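Garage > Two Wheels > Small Bikes

Print this page | E-mail this page

The Stundel 125, one summer in

20/09/2019

So the summer is pretty much over and I finally have enough miles on the little Stundel to say something useful about it. A few of you have been asking since I mentioned it in the spring (hi, and sorry, I'm slow) and I kept putting it off because first impressions of a motorcycle are mostly first impressions of the seat. Mine was "this is a hard seat." It's still a hard seat.

If you missed the earlier post, I sold the big Moradi last winter after four years of barely riding it. Lovely engine, lovely noise, and it weighed as much as a piano. I'd get home from work, think about rolling it out past the car and the bins and around the corner of the house, and then I'd go make a sandwich. The 125 I can push around with one hand. That alone has got me out more this year than in the last two put together!

I bought it used from Eckhard Kettler, who had it as a second bike and rode it maybe twice a month. It had 1,083 miles on it, all the paperwork in a plastic folder, and the original tires, which I'll get to. He threw in a spare clutch cable and a tank bag that doesn't fit. I've used the clutch cable.

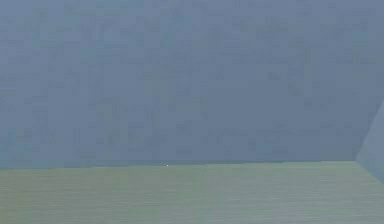 The engine is a plain air-cooled single with a carburetor, five gears and a kickstart as well as the button. You have to keep it spinning if you want to get anywhere. I rode it for the first week like I used to ride the Moradi, short-shifting and waiting for torque, and I couldn't figure out why delivery vans were passing me. Then I started holding second and third a lot longer than felt polite, and it woke right up. It's happy all day at 50. It'll do more than that on the flat, but the mirrors turn into a blur and my left foot goes numb, so I don't.

Fuel is the fun part. I fill it up so rarely that I forget which side the key goes in. The gauge is useless — it sits on full for ages and then drops like a stone — so I go by the trip meter and start looking for gas somewhere past 150. I've never had to use reserve on the road, though I did try it in the driveway just to make sure the tap wasn't stuck. It was a bit stuck.

Now, tires. The originals were hard and shiny and on a damp roundabout in my second week the back stepped out just enough to make me say a word I don't say in front of my mother. I ordered a pair of Rerkitz all-weather ones the same night. They came to 302 dollars fitted, and yes, that's a silly amount of money to spend on a bike this cheap, and I would do it again tomorrow. It turns in so much easier now and I don't tiptoe over painted lines. If you buy one of these and the tires look old, just budget for it and knock it off your offer.

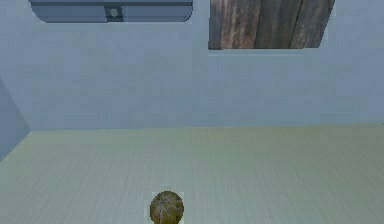
My longest day was in August, out to the lake and back the long way over the ridge, 28 miles of which is the nicest road I know. It's all second and third gear corners with trees right up to the edge, and on the big bike I always felt like I was holding it back. On the 125 you're flat out and still legal. I got stuck behind a camper near the top and honestly didn't mind, I just pulled over, ate a peach and let it get ahead of me.

Coming home was less great. There's a headwind that sits on the valley road most afternoons and I spent an hour of it lying on the tank like a racer, doing 42 uphill with a line of cars behind me. I waved them by whenever I could. One guy gave me a thumbs up, which I've decided was sincere.

Stuff that's gone wrong, since somebody always asks:

The clutch cable, as I said. It frayed at the lever end and I noticed it before it let go. Twenty minutes to swap, most of that spent hunting for a 10mm wrench.

The left rear turn signal. It filled with water after a wash and quit. I dried it out, put a smear of grease around the lens gasket, and it's been fine.

The chain needs more attention than I'm used to. I adjust it every few weeks and it always seems to want another quarter turn. It's the original, and I'll put a better one on over the winter along with a new front sprocket. I'm tempted to go up one tooth to calm it down on the highway, but then it might not pull fifth on the hills at all. If anyone has tried that on this engine, please tell me. 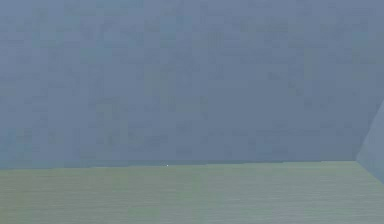 Picture credits: Liseo

I also changed the handlebars, and that made a bigger difference than I expected. The stock ones are low and narrow and I'm not nineteen. I went with a set that's an inch or so taller and a little wider, and the cables just reach if you route the throttle on the other side of the headstock. Check that at full lock both ways before you ride off, please. The wrist ache went away, and I can see over car roofs at the lights.

I still don't love the headlight. It's okay in town with streetlights, and on a dark lane I slow way down and hope the deer are busy elsewhere. A better bulb might help, but I don't know how much the charging system has to spare and I'd rather not find out ten miles from home.

Would I go back to something bigger? I did sit on a Moradi in the showroom last month, the new one, and it was very comfortable and very shiny. Then I tried to lift it off the side stand. I went home on the 125, took the long way, and bought an ice cream.

Next job is the valve clearances, which I've never done on this engine, so there'll be a post about that once I've found out which gasket I forgot to order.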